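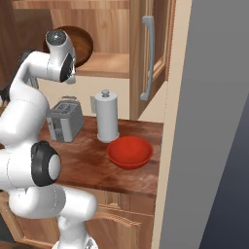
What do you need to start recording demonstrations with the Wevudano teleoperation kit?

A workstation with a discrete graphics card, one free USB port, and a desk edge thick enough to take the clamp. The simulator and a set of kitchen tasks are included, and a physical arm can be added later under the same license.

Reviewed by Caoimhe Quinlan
February 15, 2021

The Wevudano kit from Pateck consists of a desk-mounted hand controller, a foot pedal and recording software. The controller reports position and orientation to a simulated or physical arm. The pedal starts and stops an episode. I used it for 17 days, mainly on kitchen tasks in simulation: moving bowls at cabinet height, opening doors, clearing a counter.

Setup took 276 minutes, most of it spent on the graphics driver. The manual covers the clamp in detail and the driver in two lines. Laiba Khokhar repeated the installation on a second machine from my notes and had no trouble.

Control is good. Small wrist rotations come through cleanly, and the scaling can be changed during an episode without a jump in the arm. Reaching into an upper cabinet is harder. The wrist housing can hide much of a bowl from a fixed viewpoint, and the default layout gives only one view. A second can be enabled in the settings file, but the menu has no entry for it. I would do this before recording anything.

There is no force feedback. Contact with a shelf is shown by a colored bar at the bottom of the window, and I tended to notice it late. Finbarr Corrigan, who has more hours on hand controllers than I do, turned the bar off and worked from the second view alone. His episodes were shorter than mine.

We kept 1,438 episodes. Each is written to its own folder with joint positions, gripper state and video. Playback matched the recording in every episode I checked. The trimming tool is slow, and it has no undo. Deleting the idle seconds at the start of an episode requires 6 clicks.

The pedal is light and slides on a hard floor. I taped it down. The controller grip suits a medium or large hand; Laiba found the trigger a long reach.

Pateck lists an April update with batch trimming. I have not seen it. As shipped, I would recommend the kit for simulation work. I have not tested it on a physical arm.

Rating: 4 out of 5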